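Gonemora 2 review: plan first, move later

Posted 2 April 2026

Gonemora is a method for teaching two arms to share one table. The idea comes from the Kazmi paper that went around last November: a slow model picks the next step in plain words, and a fast model turns that step into motion. Version 2 is the first release I could install without help, so I gave it three weeks on our kitchen tasks at Jisberg.

Setup took 4 hours, most of it spent on camera calibration. The guide skips a step where the second camera has to be named before the first one is saved. After that it ran fine.

We trained on 1036 demonstrations and then compared it with Pernitz, the single-model policy we have used until now. On short jobs, such as picking up a plate, I saw no real difference. On longer jobs Gonemora was clearly better. Pernitz tends to repeat a step it has already done. Gonemora did that far less, and the step log told me which model to blame when it went wrong.
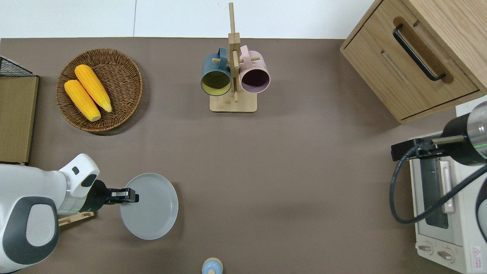
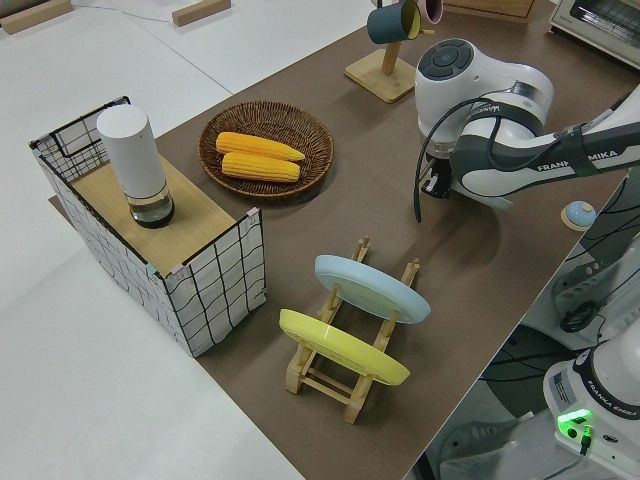

Plates, corn and the mug tree on the brown table.

The weak point is speed. The slow model takes its time between steps, and both arms wait for it. You can shorten the wait in the config file, but then the plans get worse. Memory use is also high, and our older workstation could not load both models together.

I would also like better notes on how much data is needed. The guide says 2000 demonstrations for a new kitchen - we got by with far fewer, but our objects stayed the same all the way through. I have not tried it with new ones yet.

Score: 4 out of 5. We are keeping it for the long tasks and leaving Pernitz on the short ones.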